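September, mixing notes, Wutdale room

Second pass on the Jalten single. The label wants it louder again. I've already given them more than I'm comfortable with, and the chorus has stopped lifting because the verse is sitting at the same level. Tegan Cartwright reckons listeners won't notice. Maybe so, but I notice, and I'm the one whose name goes on it.

Tried the vocal three ways this morning:

- old chain, as on the demo: a bit dull, sits well
- new plugin chain Winora sent over: bright, harsh on every "s"
- no compression at all, just riding the fader: best of them, takes ages

I was told the Winora chain would "open up" the voice. What I hear is a boost up high and a bit of width. When I matched the levels and had Tegan switch between them without telling me which was which, I picked the old chain 4 times running. Not much of a trial, but it's more than the brochure offers.

Bass is still muddy under the second verse. Cut a little at 256 Hz on the guitars and left the bass alone, and most of the trouble went. Rolled the backing vocals off below 100 Hz too. There was nothing down there but footsteps.

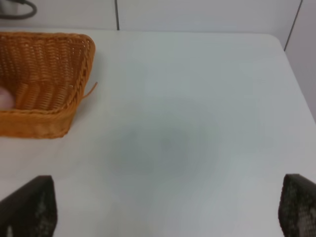
The guest verse is the part I don't trust. Ngata recorded it at home, and there's a room sound on it that won't match the lead no matter what reverb I put over the pair of them. Management says the feature is the selling point. It may well sell, but at the moment it sounds like a phone call dropped in the middle of somebody else's song. Asked for a retake, closer to the mic, with a doona hung up behind. No answer yet.

Streaming version: somebody has asked for the intro to be cut so the hook lands by 9 seconds. I did the edit and saved it separately. Still not convinced anyone skips a song over a slow intro when the song's any good, and I've yet to be shown figures for this kind of track.

To do:

- bounce mix 4 without the limiter, send to Tegan only
- check it in the car and on the cheap kitchen speaker
- chase Ngata's retake
- take the Winora chain off the template before I load it by accident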